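Cable dressing on a kitchen arm -- how much slack at the wrist?

polgate_bench
November 1, 2018
I look after the big white arm in the kitchen area at Trasdale, and I've had the second gripper cable go in 11 weeks. Same spot both times, just behind the wrist joint where the loop turns back on itself. The first one I put down to a cheap lead, but the replacement was a decent one from Nordale and it's gone exactly the same way. What are you all doing for slack? I've been leaving plenty and letting it hang.

henao46
Plenty is your problem, I reckon. A long loop swings, and every time the arm stops it whips the same bit of cable. I'd shorten it, tie it at the forearm and be done.

tinsnips
Disagree with henao46, sorry! I shortened mine and tore the connector clean out the first time the wrist did a full turn. Keep the loop, just move where it bends. Have you tried a soft strap with a bit of foam under it? Hard ties are what kill cables, in my experience.

henao46
You can't have measured it at full turn then. Drive the wrist to both ends of its travel by hand, slowly, with the cable taped on, and cut to that. Mine's done 327 hours like it.

polgate_bench
Right, had a go this afternoon. I took off the hard ties and taped everything loosely, then jogged the wrist end to end at the slowest speed (dull, but worth doing). The tight point wasn't where I thought at all -- it's when the arm reaches out over the worktop and the gripper points straight down, so that's the pose I'm setting the length from.

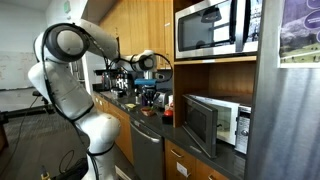
I've left the shoulder loop alone for now, as it has never given me any bother. At the wrist I've gone for tinsnips' foam and strap, but with 2 inches less slack than before, so you can both claim it. I also found the strain relief on the gripper lead had a loose screw, which can't have helped.

tinsnips
Check that screw again in a week. Mine backs out if I don't put a dab of threadlock on it.

henao46
Still too much slack if you ask me, but fair enough. Write down the length this time, so you aren't guessing with the next one.

polgate_bench
Done, it's on tape inside the controller door. Next full check is due in May, but I'll have a look at the strap before then and post if it's rubbing.

Related threads
Nordale gripper leads, which length?
Foam under straps: does it go sticky?
Loose strain relief screws
Jogging slowly near a worktop
Where do you keep your service notes?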